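Subject: Re: Packing cell, what happens to the hand packers
List: hebden-packline
Sent: February, 16:42

On the packline list, somebody from the Widemer night shift wrote:

> We have been told the Cekunus unit is coming over to us once Hebden
> has finished with it. The notice says "supports hand packing" and
> leaves it there. Can someone who has stood next to it say what it
> does, what is left for the packer, and what happens to bench rates?
> On our side the rate is still 400 a shift for mixed tissue lines and
> I would like to know if that number stays.
>
> Also, is it true the packers have to load the plates for it? If so
> that is a handling task and it should be on the task sheet.

Taking these in order. I do the method sheets for the Hebden benches, so I can answer for the work content. Pay grading is outside what I know.

1. What it does

It is a two-armed unit that works at a standard white bench. For now it has one job, which is moving single items on and off a presentation plate. The items are purple-wrapped tissue packs and small purple cartons from the Ovidia range. Ovidia was chosen as it gives us one soft item and one rigid item in the same colour, which makes the settings easier to compare. The soft packs are the difficult ones. A carton has faces and corners, so the grip can be defined from its edges. A film-wrapped pack changes shape when it is held, and the folded ends do not sit the same way twice.

The fingers close on position first and force second. Force limits are set per item and live in the item table. Nobody on the bench should be changing the item table. If a pack comes out crushed, put it aside with the time written on it and carry on.

2. What is left for the packer

Before the trial the sheet for this bench had 12 steps. With the unit running, the placing steps go to the unit and these stay with the person:

- bringing stock to the bench and opening the outers
- checking film for splits and cartons for dents
- setting the next item down within reach of the left or right hand
- clearing faults and restarting
- count and sign-off

So yes to the second question, the presenting of items is a handling task. It was missing from the first issue of our sheet. It is in issue 2. Ask for issue 2 when the unit arrives, and do not work to the earlier one. 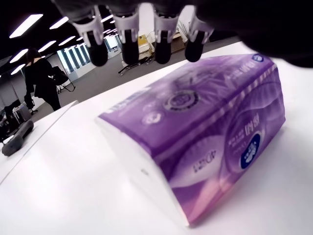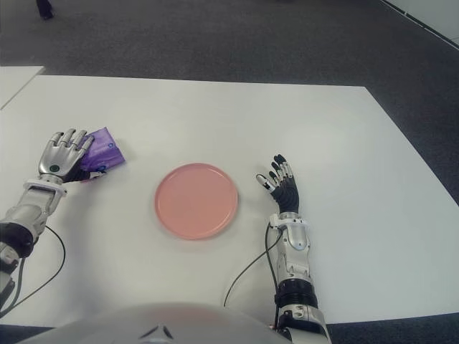
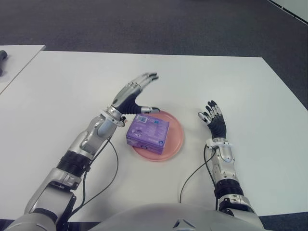 Trial bench at Hebden, Ovidia items. Plate in the second and third pictures only; carton in the third.

3. Bench rates

The rate of 400 was timed on a person doing the whole sequence. It should not be applied to a bench where the sequence is split, in either direction. At Hebden the rate on the trial bench is suspended and the packer is booked to trial hours. I would ask for the same at Widemer in writing before the first shift. A rate for the split sequence needs a new time study, and the study needs to include fault clearing, which was left out of the supplier's cycle figures.

For planning, use more than 30 seconds per soft pack, including the approach and release. Cartons are quicker. A practised packer beats both by a wide margin. The case for the unit rests on repetition over a long shift and on strain, so anyone comparing it with a fast packer over ten minutes is measuring the wrong thing.

4. What changes in the work

The hand and wrist load goes down. I am satisfied on that point from the strain scores, small as the group is. Standing time goes up, and so does the amount of watching. The packers here report that watching is more tiring than packing by the second half of the shift. We rotate after 2 hours at the bench and I would not go longer. Rotation has to be to a proper packing bench, with somebody coming the other way. Otherwise the same people end up minding the unit every day and lose their speed at packing, and then their rate suffers when they go back.

Job titles have not changed. Fault clearing has been treated as part of packing, with a half-shift of training. I think that is too little. Most stops are simple (item out of reach, item turned over, hand not closed) but the restart has an order to it and people guess when they are under time pressure. Our stop log shows the repeat stops mostly follow a restart done out of order.

5. Practical points for Widemer

Keep the bench top clear. Labels, knives and tape go on the neighbouring table. The arm cables rest on the bench top, so nothing is to be slid across it from the front.

Use the flat plate with the raised rim. We tried the deeper tray and the fingertips caught on the side when releasing soft packs.

Leave the walkway behind the bench open. People will pass through, and they should be able to do it without stepping round a chair.

Do not reach in while the hands are over the plate, even when they look still. A pause between approach and close is normal and the unit gives no sign beforehand that it is about to move.

Night shift will need a named contact for the item table. We only had day cover for this and it cost us most of a shift when a new film came in.

6. Still open

Whether the check for splits in the film can be done at all once the pack is in the fingers. At present I say no, and the check stays before presentation.

Whether the headcount on the line is to be reviewed after the Widemer period. I have asked and have had no answer. The trial plan covers placing accuracy, stops and strain scores and does not mention headcount. If anyone on your side has been shown a different version of the plan, please send it to the list.

Issue 2 of the sheet and the blank stop log are in the Hebden methods folder. The stop log has a column for who was presenting. Leave it blank, we have agreed to take it out.

Methods, Hebden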